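# Chapter 8: Folding Things That Don't Want to Be Folded

I learned to fold on a bed, and I still think a bed is the best place for it. My aunt had an ironing board and a perfectly good table, and she used neither. Everything got tipped out on the blanket, and you stood at the side and worked your way through until you could sit down. So we'll start on a bed, with a pair of jeans – the sort with an elastic waist and a bit of lace on them, which makes them a good deal more awkward than the plain ones in Chapter 7. 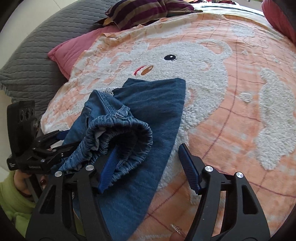
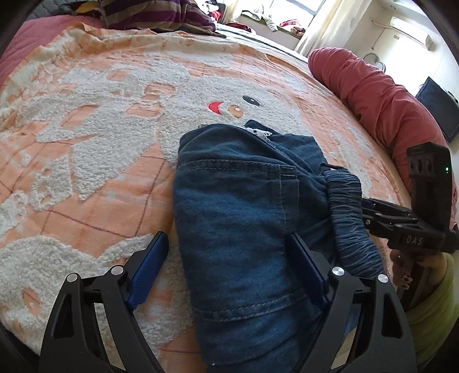

*Figs 8.1 and 8.2. Elastic-waisted denim on a fleecy blanket.*

I'm very fond of that blanket, by the way. A big cartoon face is a cheerful thing to have looking up at you while you sort the washing, and fleece has a practical side too: denim doesn't skate about on it the way it does on a polished table. The drawback is that the blanket moves when you pull. If you give the jeans a good tug, half the bedding comes with them, so lift and lay instead of dragging.

Now, the waistband. Gathered elastic wants to curl over on itself, and if you fold the legs first and leave the waist for later (I did this for years!) you end up with a neat bottom half and a sort of cabbage on top. Start at the waist every time. Find the two sides, open them out, and hold them apart for a moment so the band lies flat. It will spring back a bit when you let go. Let it.

Next, the trim. Lace has a way of hiding inside the folds of heavier cloth, and a zip or a button pressed against it in a drawer can leave it looking very sorry for itself. Have a feel along the top of the garment before you do anything else, bring the lace out to where you can see it and smooth it with the flat of your hand. Nnamdi Idahosa, who read an early draft of these pages, told me he turns the lace to the inside and has never had any trouble. I've tried it his way and I still prefer mine, but you'll find his version on page 74.

Then use the seams. The stitching on denim is a gift, because it gives you nice straight lines to fold by, even when the cloth itself is all in a heap. Put leg on leg, seam on seam, and stop there for now. We'll get to the thirds and the rolling in section 8.2.

### Before you go on

You'll need:

- one pair of elastic-waisted jeans, any size
- a bed or a large blanket on the floor
- your folding notebook from Chapter 1

Have three goes at the waistband and time only the last one. My own best is 17 seconds, and Delali Dramani says hers is 8 – I've yet to see it done. Write your time down, along with which side of the band gave you bother, and keep the page handy for the exercise at the end of 8.2.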